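Wavero breath alcohol tester

Kofi Amissah picked the Wavero for our hire range and we love it! It's small enough for a coat pocket, starts up in a few seconds and gives you a big, clear number you can read in a dim car park (even without your glasses). Just the thing for the morning after a wedding, when you feel fine and would like a second opinion before you go near the car keys. 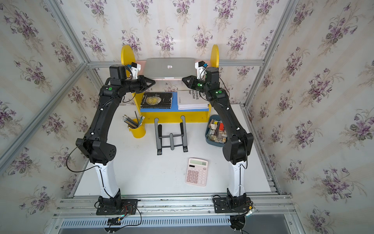
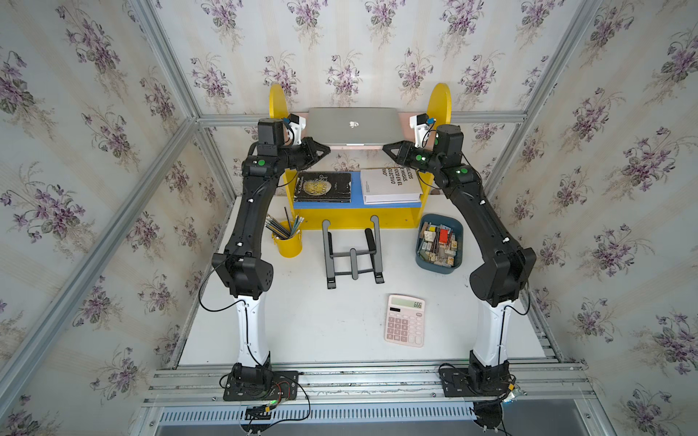 Wait 19 minutes after your last drink or snack, then blow steadily until it beeps. The memory keeps your last 90 readings, and the sensor is good for 500 tests before it needs recalibrating, so do note the date of your first one.

In the box: tester, 41 mouthpieces, wrist strap, two batteries, soft pouch.

Legal limits differ from country to country, so check yours before you travel.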